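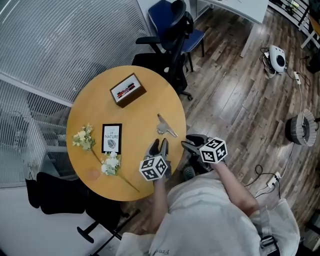

Progress Report to the Crăciun Fund
Larkgate House: Shared Room Furnishing and Upkeep
Submitted January 21, 2022
Prepared by Mwajuma Mussa, Program Manager

1. Purpose of this report

This report covers the second phase of the furnishing grant awarded to Larkgate House. It describes the work completed in the shared sitting room and the reading room, the use made of grant money to date, and the work that remains before the grant closes in April.

2. Work completed

All furniture listed in the approved plan has been delivered. The round wooden tables from Roltton are in use in both rooms and have replaced the folding tables carried over from the former building. Their tops have a warm honey-colored finish. The supplier's care sheet calls for a soft damp cloth and no abrasive cleaner, and these instructions have been added to the cleaning schedule.

The 40 chairs ordered with the tables arrived in two shipments. Three had loose back rails and were exchanged at no charge.

Work has now moved to the smaller items that belong on the tables. Under the original proposal, each table was to have a modest arrangement that could be cleared quickly for meals, card games or paperwork. The nature-themed table is being set out first. Its items include a small black-framed card with the words "OF NATURE" and a gray leaf drawing, a sprig of pale yellow-cream artificial blossoms, a second sprig with white blossoms, and a small brown wooden box. Artificial flowers were chosen after two residents reported allergies to cut flowers during the first phase.

3. Inventory

A full inventory of movable items was completed for both rooms. The list stands at 317 entries, including lamps, cushions, books, games and table items. Of these, 116 were marked for repair, transfer or disposal. Most were duplicate board games with missing parts and lampshades that no longer met our safety rules.

Small metal items and loose hardware found on tables are to be sorted separately and either returned to the kitchen drawer or placed in the supply cabinet. The previous practice of leaving such items in a bowl by the door has ended.

4. Condition of surfaces

Table surfaces are checked at the end of each week. Marks are recorded on the room sheet with the table number and their position, and are treated under the care instructions. One table has a faint round mark near the spot where its flowers are laid. Coasters have been ordered from Zivby for both rooms, and felt pads will be fixed under any box or frame that stays on a table permanently.

5. Budget

The approved amount for table items and surface protection is $3000. Spending remains within that limit. The coasters and felt pads are charged to this line. Freight for the second chair shipment was higher than quoted, and the difference was paid from our general operating budget. No transfer between grant lines is requested.

6. Delays

Shelving for the reading room has not been delivered. The supplier has given a revised date, and books intended for the lower shelves are boxed and labeled in the hall closet. The delay does not affect the sitting room.

7. Remaining work

Set out the remaining tables in the sitting room.
Install the reading room shelving and unpack the stored books.
Apply felt pads and distribute coasters.
Update the inventory after disposals are complete.
Submit final receipts and the closing report in April.

Copies of invoices and the current inventory are available from the program office on request.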